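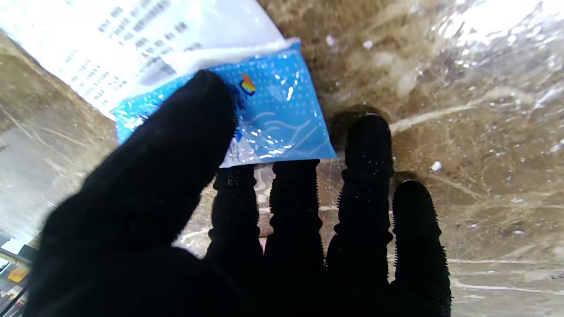

Zutmont Household Handling Project
Progress report to Granari, period ending July 5, 2025

1. Status

Work in this period covered soft packaging: plastic packets, film, and paper that has to be picked up, opened, or cleared from a kitchen counter. Rigid items were closed out in May and are not reported again.

We ran 355 trials with the five-fingered hand at the Ilside site. A trial counts as complete when the item ends up in the correct bin or tray with no help from the operator. By that measure, flat packets on a bare counter reached 54 percent. Results for packets lying partly under a sheet of paper were lower, and we do not consider that task ready for unattended use.

2. Main findings

Pressing and sliding works better than pinching. With the fingertips resting on the packet, the hand can drag it to the counter edge and grip it there. Direct pinching from above tends to fold the plastic without lifting it.

Glossy surfaces remain the largest source of error. Glare on printed plastic breaks up the outline of the item, and clear film on a veined counter is often not detected at all. Changing the lighting helped a little. It is not a fix we can expect in a customer's home.

The black fabric glove improved grip on smooth plastic but sheds fibers and picks up crumbs. Nkuna has supplied 2 other glove materials for testing.

3. Assessment

Clearing packaging from a counter is possible with supervision. Opening a packet and taking out one sheet or wipe is not yet repeatable. A person does either job faster, and we see no change to that within the current grant.

4. Next period

- Repeat the flat packet trials with both new gloves
- Add touch data to the edge-finding step
- Test 3 counter surfaces, including matte laminate

Spending is within budget. No change to scope is requested.

Shares: 3 | Comments: 2

Related items
Rigid container handling: closing report
Glove wear and cleaning notes
Ilside test kitchen: counter layout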